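Handout 9: Gloved hands and soft containers
Notes to accompany the demonstration at Dolutau
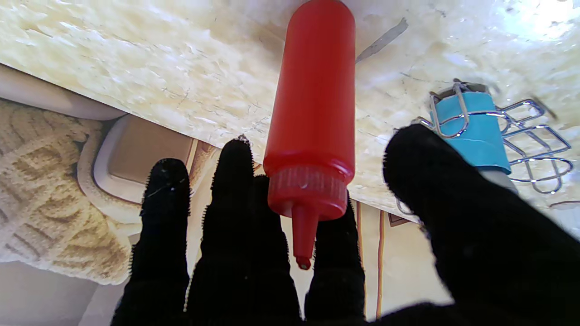 Fig. 1. Squeeze bottle with the nozzle down, seen from the wrist camera. Fingers gloved in black knit.

1. Background

The Saturday demonstration was run by Arsalan Pirzada in the Rocha kitchen. Groups entered 2 at a time and stood behind the operator. The hand has five fingers and was driven by teleoperation throughout. No learned policy was shown. The control software is called Fumetti; you will use the same release in the lab, so keep your notes on its menus.

2. The wrist view

Fig. 1 is typical of what the operator works from. Three points for the written report:

Occlusion. The fingers take up the lower half of the image, and one of them is mostly hidden behind the nozzle and the lower part of the bottle. Contact on that finger cannot be judged from this view alone.

Depth. The thumb is nearest the camera and out of focus. Do not use its outline to estimate finger spacing.

Exposure. Sunlight washes out part of the marble-patterned countertop. The gloves stay almost uniformly black, with detail only along the fuzzy edges. A single exposure setting will not serve both. Pirzada's advice was to expose for the object and accept the loss elsewhere.

3. Gloves

Knit adds friction on smooth plastic but blurs the finger outline. Segmentation trained on bare fingers tends to fail at the loose fibers. Gloves also shift on the fingertips over a long session. Check the fit before each run.

4. Squeeze bottles as test objects

A soft wall means the grip width changes with the grip force. Position control alone is a poor choice. In the Dakurach exercise you will set a force limit first and a width second. Record both, with the fill level of the bottle.

5. Before the next session

Read the log from run 3118. It holds 4000 samples of finger position and motor current. Plot current against width for the thumb and mark where the slope changes. Bring the plot on paper.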